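Jovulent opens upper workroom at Gourlay Works after refit

25/10/2023

Jovulent, the workspace operator, has opened the upper workroom at Gourlay Works to tenants and day users following a refit that began in July. The room adds 184 square metres of bench and table space to the site and is intended for people who work with fabric, paper and other light materials.

The upper workroom was last let as a single unit to a stationery wholesaler and had been used mainly for storage. Shelving has been taken out, the walls have been repaired and painted, and the lighting and air conditioning have been renewed. The wooden floor was kept. It has been sanded, filled where the shelving was bolted down, and sealed with a hard oil.

Work was carried out by Rudilell, the fit-out contractor, which also refurbished the ground floor studios on the same site. The ground floor stayed open throughout, and deliveries were moved to the yard entrance while the front stairs were in use by the contractor.

Greer Urquhart, site manager at Gourlay Works, said: "We had a waiting list for tables downstairs and a large room above it full of empty racking. People kept asking what was up there. The main request was for daylight and for somewhere to lay a long piece of cloth out flat without having to move everyone else's things first. The tables have been set out with that in mind."

Tables can be hired singly or pushed together. They are on lockable castors, and the floor has been left clear of fixed furniture apart from the sink unit and the pressing area near the door. Power comes from sockets in the walls and from drop-down reels above the middle tables, so there should be no need to run extension leads across the floor. Users are asked not to bring their own.

Heavy machinery, spray painting and solvent-based dyeing are not permitted in the upper workroom. Tenants who need these should speak to the site office about the yard units.

Lighting

Lighting took up the largest part of the budget after the floor. The previous fittings were old, gave an uneven light and were wired to one switch by the stairs, so the whole room had to be lit for one person at one table. Circuits are now split by area and each has its own switch.
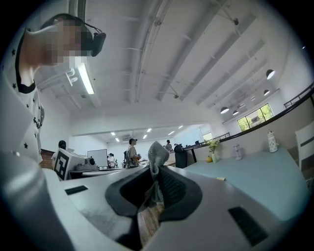

The ceiling has been painted white throughout, including the beams and the pipework, which were a dark brown when Jovulent took the lease. Boxing in the pipes was priced and turned down, as it would have lowered the ceiling and made them harder to reach for repairs. Black dome pendant lamps now hang in a line on the window side, where the trees outside take some of the light in summer, and tube lighting is used where a more even spread is wanted. Further down the room there are small recessed lights over the work area there, close to the ceiling air-conditioning unit. The pendants have warm bulbs and the tubes are a neutral white, and users matching thread or cloth by colour are advised to check it under both.

Ruaridh Sutherland, who managed the project for Rudilell, said: "It is a long room and the ceiling has a lot going on, what with the beams, the pipes and the ducting. Painting it all one colour did more for the light than we had allowed for in the drawings. The floor was the slow part. There were old bolt holes in rows from one end to the other and every one of them had to be drilled out and plugged. We lost a week to that and got most of it back on the electrics."

Rudilell reused what it could from the original room. The stair doors were planed and rehung. Racking in good condition went to another tenant on the site, and the remainder was collected for scrap. Boards damaged beyond repair were replaced with matching timber lifted from the store cupboard, which now has a plain painted floor.

Materials shelf

The refit includes a materials shelf run by Tistance, the scheme that passes on offcuts and end-of-roll stock from local makers. Users of the workroom can take pieces from the shelf without charge for samples and test work, and can leave their own clean offcuts for others. Mesh, knit fabrics, canvas, lining and card are all accepted. Pieces should be large enough to be useful, free from pins and staples, and marked with the fibre content if it is known.

Tistance handled 436 kilograms of material at Gourlay Works in its first year, when it worked from a cage beside the goods lift. The move upstairs gives it more shelf space and a table where pieces can be unfolded and measured. Leather and foam will still be kept in the cage for now.

Greer Urquhart said: "It gets used a lot by people making a first version of something. If you are only checking how a pocket sits, you do not want to be cutting into new cloth for it. We do ask people to fold what they have had out and put it back on the right shelf. The labels are there."

Hire and opening hours

The upper workroom is open to monthly tenants at all times the building is open. Day users can book a table by the half day or full day through the site office. Lockers are available beside the stairs and are included in the monthly rate. Day users may leave work overnight by arrangement, if it is boxed and labelled with a name and telephone number.

A monthly table costs £296, which covers heating, electricity, use of the pressing area and access to the materials shelf. Roughly 60 people already hold a pass for the ground floor studios and they may use the upper workroom on the same pass until their next renewal, subject to a table being free. They do not need to apply again.

All new users must attend a short induction before their first booking. It covers the fire exits, the irons, the switches for each lighting circuit and how to lock and unlock the table castors. Anyone moving a table is asked to lift it clear of the floor joint near the sink until the threshold strip arrives from the supplier.

The goods lift serves the upper floor. The passenger lift does too, and there is an accessible toilet on the same landing. Two of the tables can be adjusted for height and these can be requested when booking.

Further work at Gourlay Works is planned for next year, including repairs to the yard wall and new signs at the road entrance. Jovulent will write to tenants before any work that affects parking.

Ends

Notes to editors

Jovulent lets and manages shared workrooms and small studios in former industrial buildings.

Rudilell is a fit-out contractor working on offices, workshops and schools.

Visits to the upper workroom can be arranged through Greer Urquhart at the Gourlay Works site office. Visitors should report to the front desk and allow time to sign in.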